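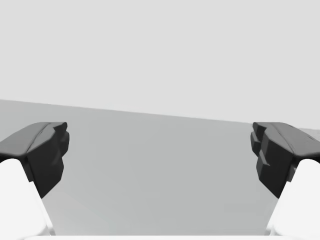 Gripper comparison – pre-run checklist, with my comments
Skomham workshop, arm cell 2
Filled in by: Trinidad Yap
Checked by: Rogelio Bautista
Last updated 3rd January

Grippers on trial: Ilex two-finger, Vular two-finger
Controller: Martens, same unit for both
Run in: simulator first, then the real arm

Marks are OK, FIX (must be sorted before the arm moves), LATER (can wait) and N/A. I've left my comments under each item because Danilo asked what I meant by half of them last time, and fair enough, some of them just said "hmm".

PART A – SIMULATOR

A1. Correct gripper model loaded, both fingers present, nothing mirrored that shouldn't be
Ilex: OK
Vular: OK
The Vular model came to us with two left fingers. Jayson fixed it in June and I still check every single time, I can't help myself.

A2. Fingertip pads match the pads we'll bolt on
Ilex: OK
Vular: FIX, then OK
We had the smooth pads in the Vular file and the stepped ones in the drawer. Swapped the file over, reran it, happy now. If you're picking up this sheet after me, please look at the inner face of the pad and don't go by the name of the file – the two are called nearly the same thing and I've been caught twice.

A3. Empty-table run: open, close, open, with nothing on the table at all
Ilex: OK
Vular: OK
Boring, do it anyway! I run it from the wrist view so I can see both tips, and I stop it at fully open to have a good look before I let it close. Eduardo reckons this could be scripted. It could, and I'd still want to watch it.

A4. Tips meet evenly at full close
Ilex: OK
Vular: LATER
A tiny bit of overlap on the Vular at the very end of travel. It's in the model only, I put the real one on the bench and closed it on a strip of paper and it gripped evenly the whole way along. Left a note for Jayson.

A5. Wrist camera angle in the simulator matches the mount
Ilex: OK
Vular: OK
I used to get annoyed by a tilted table edge in the wrist view and "correct" the camera until it was dead level. Don't do that. If the wrist is rotated, the table edge will slope, and what you want is for it to slope the same way on the real camera. Compare them at the same arm pose and leave your sense of neatness at the door.

A6. Table height set
Ilex: OK
Vular: OK
Measured from the base plate, as always.

A7. Contact settings the same for both grippers
Ilex: OK
Vular: OK
This is the one that ruined our first comparison. The Ilex had a much grippier friction value and of course it looked brilliant. We'd run 1,608 simulated grasps before anybody opened the two settings files side by side (it was me, eventually, over lunch, and I felt quite sick about it). All of those results are binned. Please don't quote them, Eduardo.

PART B – ARM OFF, HANDS ON

B1. Lockout on, key in your pocket
OK
In your own pocket. I'm looking at nobody in particular, Danilo.

B2. Mounting bolts tight, paint marks lined up
Ilex: OK
Vular: OK
There are 4 bolts on the adaptor plate and the one nearest the cable is a pain to get at. Use the short key with the ball end.

B3. Finger pads – cracks, lifting edges, grit in the steps
Ilex: OK
Vular: FIX, then OK
The stepped pads collect rubbish. I got a surprising amount of cardboard fluff out of the Vular pair with a soft toothbrush, then wiped them down and let them dry. The smooth ones are much easier to live with, so that's a point to the Ilex if anyone is scoring on cleaning. I am!

B4. Finger links – cracks, rubbing, play at the joint
Ilex: OK
Vular: OK
Wiggle each finger by hand with the power off. A little bit of give is normal on both of these. A click isn't.

B5. Cable slack through the full wrist turn
Ilex: OK
Vular: FIX, then OK
The Vular cable exits on the other side, which I'd forgotten, so the clip that suits the Ilex pulls it tight when the wrist goes past halfway. I moved the clip and put a second one further up the forearm. If you swap back to the Ilex, leave the second clip where it is, it does no harm.

B6. Camera bracket and lens
OK
One thumbprint, wiped off. Probably mine.

PART C – POWER ON, SLOW

C1. E-stop tested from both positions
OK
Bench button and pendant, each one pressed for real and reset. Rogelio watched me do it and signed, and he does make you do it again if he was looking the other way.

C2. Speed capped at 40 per cent
OK
It stays there for the first full round with any newly fitted gripper. I know it's slow. Make a cuppa for after.

C3. Martens controller recognises the gripper
Ilex: OK
Vular: OK, eventually
The Ilex comes up straight away. The Vular took two restarts and then behaved for the rest of the day. I don't love that, and I've written the restart times in the log so we can see if there's a pattern. My guess is the start-up order – I had the controller on before the gripper supply the first time. Worth somebody trying it both ways on purpose.

C4. Open and close on nothing, watching the fingers
Ilex: OK
Vular: OK
Same as A3 but with the real thing. Stand where you can see the tips and keep your sleeves back. The Ilex makes a little chirp at the end of travel which scared me the first time and which I now find quite sweet.

C5. Open and close on the foam block
Ilex: OK
Vular: OK
The Vular leaves marks in the foam from the steps. They come out after a while. I'd be careful about using those pads on anything with a nice finish, and I've asked whether we can borrow a softer set before we get to the painted parts.

C6. Drop test: hold foam block, cut gripper power
Ilex: holds
Vular: releases
Neither is a fault, they're made that way, but they need different habits from whoever is standing nearby. With the Vular, nothing heavy goes over hands or feet, ever. I've taped a note to the stand saying so and I'd like it to become a proper sign.

PART D – BEFORE YOU CALL IT A COMPARISON

D1. Same objects, same order, same starting pose
OK
Object list is inside the lid of the grey tub.

D2. Same person setting the objects down
LATER
We swapped halfway through the Ilex round when Jayson had to go. He places things much more squarely than I do. I've marked the changeover in the log, and if the numbers look odd after that point, that might be why. Next time one of us does the lot.

D3. Cycle counter noted before starting
Ilex: 1,000
Vular: not noted
I know, I know. The Ilex had been sitting on a beautiful round number so I wrote it down out of sheer delight, and then I forgot the Vular entirely. Danilo thinks he can pull it out of the Martens history.

D4. Log files named properly and copied off the bench computer
OK

OPINIONS SO FAR (Rogelio says these don't belong on a checklist, but there was room)

The Ilex is nicer to work with day to day. It starts up, it wipes clean, the cable goes where I expect. The Vular gets hold of awkward shapes better, though, and I've seen it pick up the crumpled bag first go when the Ilex just pushed it across the table and looked sorry for itself. I wouldn't choose yet. I'd want the softer pads on the Vular and a full round at normal speed before I'd argue for either of them.

Eduardo wants to know about swapping the arm as well while we're at it. Please, one thing at a time!

STILL OPEN

A4 – Vular overlap in the model – Jayson
C3 – start-up order, try both ways – me
C5 – softer pads – Eduardo to ask
C6 – proper sign for the stand – Rogelio
D2 – one person for the whole round – whoever draws the short straw
D3 – find the Vular count – Danilo

Cleared for slow running: both grippers
Cleared for normal speed: neither, until C3 is closed

Signed: T. Yap
Countersigned: R. Bautista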